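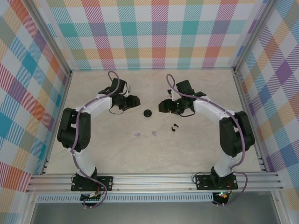

Both arms on the rail, plaid walls, small bits on the table between the grippers.

Search posts Clear

2 min read

Tsion Zeleke
ok cell maintenance thread, mostly so I stop texting this to Mahlet one line at a time

Tsion Zeleke
Purple cables first. Each one needs slack up by the gripper AND down past the base. Had the left one too tight in May, yanked its own connector out on a long reach. Bigger loop now

Tsion Zeleke
Don't zip tie the loop at the wrist. I know it looks messy. Leave it

Tsion Zeleke
Base plates – check the bolts every Saturday, arms powered off. Left plate walks a hair if you skip it and then the two grippers dont meet in the middle. Spent 2 evenings blaming software for that one

Tsion Zeleke
After the bolts, rehome both arms, left then right. Run the handoff 5 times slow before you let it go full speed

Tsion Zeleke
Elbow servos. If one's too hot to keep a finger on, stop. Log is at 472 hours on the right elbow, spare is in the Listholm drawer, bottom one

Tsion Zeleke
Boards under the bases: blow dust out, do NOT pull the colored wires to "see if they're seated." Mahlet Wubshet this is you

Tsion Zeleke
Small parts go back in the tin when your done. The clear purple hooks vanish on that tabletop, lost one for a week

Tsion Zeleke
Still to do – the short wire under the left wrist needs tucking up somewhere. Asked Rundska about a clip, no answer yet. Tape till then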